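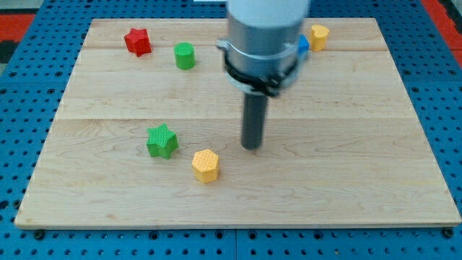
Every few months somebody tells me that plain shapes are good for children. A star, a cylinder, a cube, in red and green and blue. The child handles them and the child's mind improves. I have been hearing this since my oldest was in diapers, and I have yet to meet a parent who could say what, exactly, improved.

I bring it up after a long winter indoors with the stuff. We own a set from Jamar, a set from Montes that came in a drawstring bag, and the remains of something my sister-in-law mailed us from Ananville. The Montes box promises "1000 ways to play." We have found 4, and one of them is throwing.

What bothers me is the tone. Nobody sells a ball this way. A ball is a ball, you kick it. But paint a small block red, give it five points, and suddenly it comes with a leaflet. Ours said to present one color at a time, to name the shape slowly, and to let the child "arrive at" the difference between a star and a circle. My daughter arrived at it in June by stepping on the star.

I'm also suspicious of the boards. The better catalogs have decided that blocks shouldn't go on the floor anymore, they belong on a nice pale wooden board with the grain showing, and the board costs more than the blocks. I priced one from a company called Iltitz at 393 dollars. It is a handsome piece of wood. I have a cutting board that would do the same work, and it has the advantage of being useful at dinner.

Now, I will admit the board does something. Put a few blocks down on bare wood with space between them and they look better, and for a minute or two a child will push them from place to place in a thoughtful manner. I've seen it. I've done it myself while waiting for water to boil — the star to one side, the green one beside it, then back again. It's pleasant. Whether it is learning I couldn't tell you, and I doubt the leaflet could either.

The argument I hear back is that simple things leave room for imagination. Maybe. An egg carton leaves room too, and so do three mismatched lids and a wooden spoon. If plainness is the point, it ought to be cheap.

I'm not getting rid of the blocks. They are sturdy, they wipe clean, and the cylinder makes a decent hat for a plastic cow. I just want the box to say "blocks" on it, and the price to go down accordingly.

January 31, 2021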